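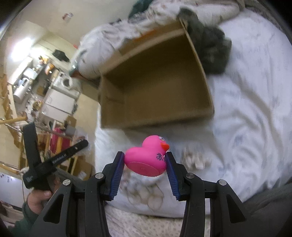

Drundcombe, 16 March 2020

Section 7. Saving and handing over recordings after an incident

Please read this section before you touch the recorder. It is written for shops which use the Liritz recorder with the cameras supplied by Boltau. The steps for daily use are in Section 2.

When there was a theft, an assault or a threat in the shop, call the police first. The recorder keeps the pictures for 35 days and then it writes over them, so you have time to do the work correctly.

7.1 Before you start

You need the manager key, the manager code and an empty memory stick. Do not use a stick which has private files on it. Write down the time of the incident as the staff remember it, and also which door the person used.

CAUTION: Do not switch off the recorder at the wall. The last minutes before the power is cut can be lost.

7.2 Locking the recording

1. Turn the manager key to the right and enter the code.
2. Open the menu Events and choose New lock.
3. Select the cameras. If you are not sure, select all of them.
4. Set the start time 105 minutes before the incident. The police often ask if the person visited the shop earlier on the same day.
5. Set the end time and press Lock. A small padlock appears next to the entry.

Note: A locked recording is not written over, but it takes space on the disk. Remove the lock only when the police have told you in writing that the case is closed.

7.3 Checking the clock

1. Open the menu System and read the time on the screen.
2. Compare it with the time on a telephone.
3. Write the difference on the handover sheet, also when it is zero.

CAUTION: Do not correct the clock before the copy is finished. If you correct it, the times on the copy and in your notes will not agree.

7.4 Making the copy

1. Put the memory stick in the lower socket.
2. Choose Copy, then Original quality. The player programme is added to the stick automatically.
3. Wait until the message Copy complete is shown. A long recording can need more than one stick.
4. Make a second copy in the same way and keep it in the safe.
5. Play both copies on a computer for a short time, with the Bautista player.

7.5 Handing over

Give the copy only to a police officer who has shown an identity card. Fill in the handover sheet with the officer's number, the case number and the time, and let the officer sign it. Keep the sheet together with your own copy.

Note: Staff must not film the screen with their telephones or send parts of the recording to other persons. If a newspaper or a customer asks for it, send them to the police.

If the message Disk fault appears during any step, stop and go to Section 9.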